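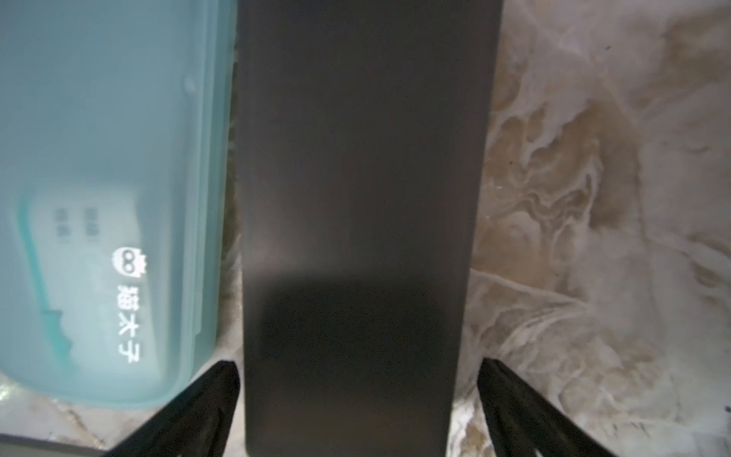
Lists > Kudville Kitchens > Archive > Storage and counters
Last updated: March
5 min read

From: Maribeth Sison
To: Kudville Kitchens list
Subject: Re: Plastic tubs, lids, and where they all go

Hi everybody,

Senan's message came in while I was standing in my own kitchen with a lid in each hand and no idea what either of them belonged to, so I figured I'd better answer before dinner. I'm leaving his whole note in because a few of you said the first one never reached you.

Senan Geraghty wrote:

> Hello all. We moved into the apartment on Maglaya in January and the kitchen
> has one run of counter, which has to hold the dish rack, the toaster, and
> whatever I'm cooking. I have a big dark cutting board that lives out all the
> time and a stack of the frosty plastic food containers, the kind with the
> snap-on lids. The board takes up most of the space and the containers take up
> the rest.
>
> Three things I'd like to hear about. Do you store your containers with the
> lids on or off? Does anybody have a trick for getting the tomato color out of
> the cloudy ones? And should I give up on the big board and get a small one?
> My brother-in-law says yes to the small one but he mostly eats cereal.
>
> Also, I bought two extra Plorell lids and they don't fit anything. Is there
> more than one size of "medium"?
>
> Senan

OK! Lids first. I was a lids-off person for years, everything nested like those little dolls and the lids in a heap next to them, and the heap always won. Last fall I switched to lids on for the ones I use every week and lids off for the rest, and I like it so much better. The everyday ones are four rectangles and they stack with the lids snapped down, right by the fridge. They do take up more room that way, no getting around it. But I can grab one with rice in the other hand and not go digging.

The rest are nested in the low cabinet with their lids standing up on edge in an old dish rack (the wire kind, I bent two of the wires over with pliers so the big lids would go in). If you have a drawer that's deep enough, a drawer is nicer. Mine isn't. Toshio told me he files his in a magazine holder, and I tried that, but the round ones roll out the front every time you close the door.

One warning if you go lids on: dry them all the way first. I mean overnight on a towel, upside down, then flipped over in the morning. Water sits in that little channel where the lid grips the rim and you will not see it through frosted plastic until it smells like a pond. I've taken to running the corner of a dish towel around the groove. It's fiddly and I do it while the coffee drips.

Tomato. I've tried most of what gets passed around on here. Baking soda paste did a little. Lemon juice and a sunny windowsill did more, and it took about three afternoons of actual sun, so good luck in March. What works best for me is cheating - a quick rinse in cold water the minute the sauce is out, before any hot water goes near it, and a wipe of oil on the inside beforehand if I know it's going to be spaghetti. The two that are already orange are just the spaghetti ones now. I quit fighting them. Curry I put in glass.

And please don't scrub the cloudy ones with the green side of the sponge. I did that to a whole set and now they hold on to everything. A soft cloth and plenty of soap.

About the board, I'd keep the big one! I know, I know, the counter. But a big board gives you somewhere to push the onions while you do the carrots, and on a small one I end up with carrots in the sink. What I'd change is where it lives. Mine stands on its long edge in the gap between the fridge and the wall, on a folded rag so it doesn't scrape, and it comes out when I'm cooking and goes back when I'm done. Wash both sides even if you only used one, especially if it's wood, or it'll cup on you. If yours is too heavy to lift in and out every night, that's different, then leave it down and think of it as the counter. Ariel does that and puts his containers on top of it to fill them, then wipes the whole business once.

A dark board does hide beet juice wonderfully. It also hides a smear of chicken, so I'd wash by habit and not by looking.

The Plorell lids: yes, there's more than one medium, you haven't lost your mind. I have an older rectangle and a newer one that look the same until you lay one lid over the other, and then the corners are off by a hair. The older lid has rounder corners. What I do is put a dot of nail polish on the bottom of the tub and the same color on the lid. Red for the old ones, a sort of mauve for the new ones. It's held up on the hand-washed ones and it flaked off in the dishwasher after a month or so, so redo it now and then. Before you toss yours, bring them to the swap table. I have an old medium with no lid and I'd be thrilled.

Speaking of which, the swap shelf at Kerkerell is open again, in the side hall by the coat hooks. Last time Charito Aquino took in 90 lids and 12 of them found a bottom, which she says is a good day. Please wash things before you drop them off, and tape the lid to the tub if it's a pair. Leave out anything cracked, and anything that used to hold paint (you know who you are). It's in room 726 if the hall is locked, knock loud.

One more thing I forgot - if you freeze soup in the frosted ones, leave a good inch at the top and let it cool on the counter a bit before the lid goes down. I popped a corner clean off one in December, and I was picking frozen split pea out of the ice tray for days. Bend the lid a little when you take it out and it'll let go. If it won't, run the tap over the outside for a few seconds and try again.

Senan, tell us how big the counter is, wall to stove, and somebody will have the same one. And if you do end up with a small board as well, Toshio Tsuchiya is looking to trade one for a colander.

Maribeth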